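Open Day at the Irell Workshop – Questions We Keep Getting
Updated September 2026

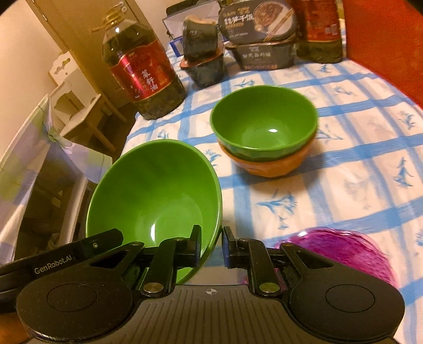
Quick answers, put together between other jobs. If yours isn't on the list, email the visits desk or just ask on the day. Viola Bellini runs the visits, Remo Caruso runs the demo tables. Please don't ask Remo about parking.

What is the open day, in short?

An afternoon at our place in Dristurgate. You see how we record people doing household jobs by hand with a gripper tool, and what we do with the recordings afterwards. Then a small robot arm has a go at some of the same jobs. Tea after.

Do I need to book?

Yes. Form on the visits page. We take groups of 19 and no more, because of the fire rules for the upstairs room. If it says full it is full, but do go on the waiting list – people drop out late all the time.

Does it cost anything?

No. Free for everyone, schools included.

How long does it last?

Two hours or so if you stay for everything. Talk first, then the tables, then the arm, then tea. You can leave whenever. Just tell someone at the door so we don't go looking for you.

What exactly will people be doing at the tables?

Kitchen and dining table jobs mostly. Stacking bowls, moving packets from one side to the other, putting veg in a bowl, standing up something that has been tipped over. Dull to describe, much less dull when you have two fingers and no thumb. Somebody holds the gripper, does the job, resets the table, does it again.

So the robot isn't moving by itself at the tables?

No, a person holds the tool and moves it about. We get this question more than any other and the old page was badly worded, sorry. The arm that moves by itself is downstairs, second half of the visit.

Why not just film someone's hands?

We tried it. A hand does far too much – it rolls things, pinches, shoves with the side of a finger. A two-jaw gripper can't, so when a person uses one they have to find a way that the arm could copy. The camera sits on the tool and sees what the arm's own camera would see, near enough. Remo does a better version of this answer with props.

Can visitors try the gripper?

Yes! Everyone who wants a turn gets one. 8 tries each on a quiet day, 4 if we're full. You pick the job from the cards. Most people go for bowls.

Is it hard?

Harder than it looks for the first few goes, then your hand gets the idea. Rims are the usual trouble. Come in too flat and the bowl slides off, come in too steep and you knock it. A tilted bowl is worse than one sitting flat, and shiny ones worse again. Children tend to pick it up faster than their teachers.

Is it heavy?

Not for a few minutes. After a long session your wrist knows about it. The people who record for us swap over often and so should you. If you have a bad wrist or shoulder tell us and we'll find you a seat and a table at a better height.

I'm left-handed, will it work?

Yes, either hand. No special version needed.

Why is there real food on the table?

Real kitchens have it. A robot that has only ever seen clean bowls on a bare table gets in a mess the moment there's an oil bottle behind them. So we leave shopping out at the back, packets on top of tubs, something lying on its side. Patterned tablecloths too. We change things round between sessions and people bring in bits from home. Packaging in different languages is welcome, it all helps.

Do you use real vegetables?

Yes, cabbages and such. They roll and have no handle and no two are alike, so they make good practice. Please don't eat them, they've been handled by everybody.

What happens to the food afterwards?

Sealed things go back on the shelf and get used again until the date's up. Veg goes to the compost. Nothing from the tables is served at tea, to answer the next question.

Will I be recorded?

Only if you want to be. By default the visitor turns are not kept. If you'd like yours to go in with the rest there is a form at the desk, one page, plain wording. Under 18s need a parent or guardian to sign. The camera points forwards along the tool so it sees the table and whatever's behind it, but that can include a person stood on the far side, so we ask everyone to keep to the near side while a recording is running.

Can I change my mind later?

Yes. Keep the slip with your session number on it, send us the number and we take it out. Without the number it's slow work, so please do keep the slip.

How many recordings do you need?

For one simple job, we aim for 1,000 before we bother trying it on the arm. Sounds a lot. Most of them are only a few seconds long though, and bad ones go in a seperate folder. Viola shows some of the bad ones in the talk and they get the biggest laugh of the day.

What counts as a bad one?

Camera knocked. Hand in the way. Person stopped halfway to chat. Dropping something isn't automatically bad, if you pick it up again and carry on we often keep it. The arm drops things too and it's useful for it to have seen what to do next.

What does the arm do in the demo?

Three jobs at the moment – nest one bowl in another, put a packet in a box, pick up a tilted bowl and set it down flat. The last one is new since the February open day and it fails a fair bit. We run it anyway. You get to see the failures, we don't swap in a video.

How fast is it?

Slow. Slower than you. Bring patience.

Is it safe to stand near?

There's a line on the floor and a screen, and a stop button with someone next to it the whole time. Stay behind the line. Small children need to be held by the hand downstairs, no exceptions.

Who are Clilov and Piras? They're on the poster.

Clilov is the name of our table project, the bit with the bowls and the shopping. Piras is the software that sorts the recordings and lets us play them back. Neither one is a person. We've had post for both.

Are you selling anything?

No. There's no shop and no home robot to order. If you want to talk about working with us, leave your details at the desk and Viola will ring back, prob the week after.

Can I take photos?

At the tables yes, as long as you don't get strangers in them. Downstairs yes but no flash, it upsets the arm's camera. Don't lean over a table to get a picture while somebody is having a turn.

Is it all right for children?

From eight upwards is best. Younger ones are welcome but the talk is a long sit for them and the gripper is big in a small hand. School groups should book separately, there's a tick box on the form.

Is there step-free access?

Ground floor yes. The upstairs room has a lift round the back, ring the bell and wait, it's slow. Accessible loo on the ground floor next to the coats. If you can't get upstairs or would sooner not, we bring a table down – put it on the form so we have time to set it up.

Noise?

Not much. The arm whirs. The room gets loud with a full group in it and there's a quiet room by the entrance, just go in, no need to ask.

What should I wear?

Anything. Long floaty sleeves catch on the gripper so roll them up. Rings and bracelets are fine.

Where do I park?

Not in the yard. Street parking on the hill or the public car park behind the library, five mins walk. Bikes can come inside the gate.

Can I come back and help with recording?

Please do. We take on people for half-day sessions, training given, travel paid. You need steady hands and a high boredom threshold. There's a sheet on the wall at tea, write your name and when your free and Remo will be in touch.

I booked and can't come, what now?

Reply to the booking email with the word cancel. No reason needed. Somebody on the waiting list will be very pleased.

When is the next one?

Dates go on the visits page first, then the newsletter. Please don't ring to ask, we won't know any sooner than the page does.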